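Skaden Fan Giveaway, June Progress Report
Prepared by Kulap Intarasuk for Idora
2 min read

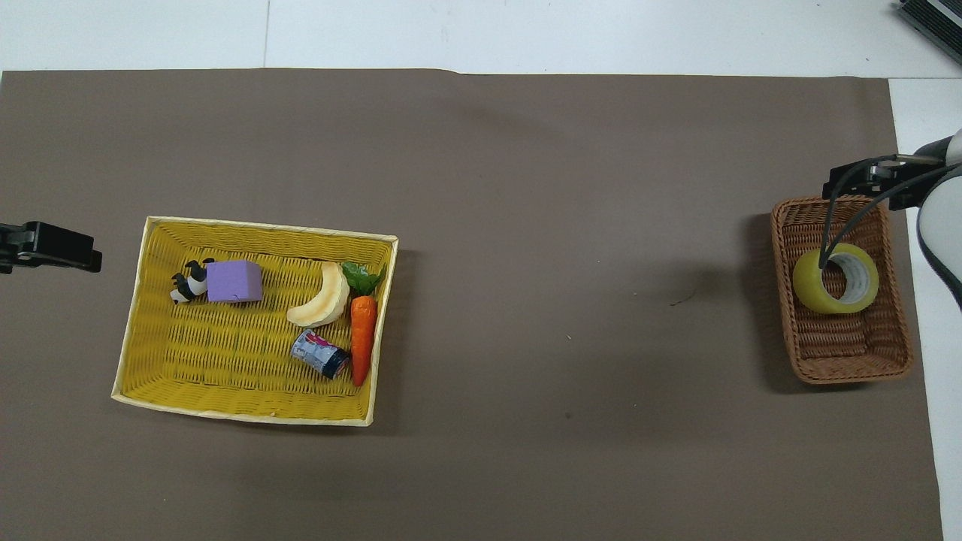 Panda figurine in a yellow woven basket.

Distribution covered 12 home games. Staff handed out 1,026 printed scarves at the north gate, against a plan of 1,200. Of the codes printed on the scarves, 333 were redeemed for ticket discounts. Redemption was lowest at evening games.

Vasylenko has confirmed the second print run. Unit cost is unchanged. Abilio Cabello will send the gate schedule before the next payment request.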